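December, 14:40

Cleared the floor at Dunuvcombe this morning. The shelving went out to the corridor first, then the two crates from Michiels, still unopened. Swept, then mopped with the weak solution — 13 ml to the bucket, as the label says. The white tiles mark easily and the thin black joints hold grit, so I went along those again with the narrow brush.

Laid the green square after that. I lined it up by eye against the tile joints, then checked both diagonals with the tape. They differed by 14 mm. Shifted one corner and measured again, and the difference came down to 3 mm, which I will accept for a surface this soft at the edges. Rotico quote 1000 hours of use before the border needs attention. I would like to see how they test that.

The cabling is the weak point. Everything at the upper left still runs from the one black box, and the slack has been left in loops on the floor.
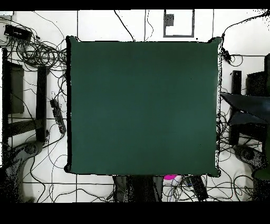
I have ordered 40 reusable ties and a length of flat trunking from Stedemo. The plan is to shorten the runs on the left, bring the others down from the top together, and fix a clip near the top right corner to take the weight off the connectors there. Labels at both ends, written before anything is unplugged.

Left knee sore from kneeling. Must find the foam pad, last seen in the van.

Trunking due before the end of the month. Mop head needs replacing as well.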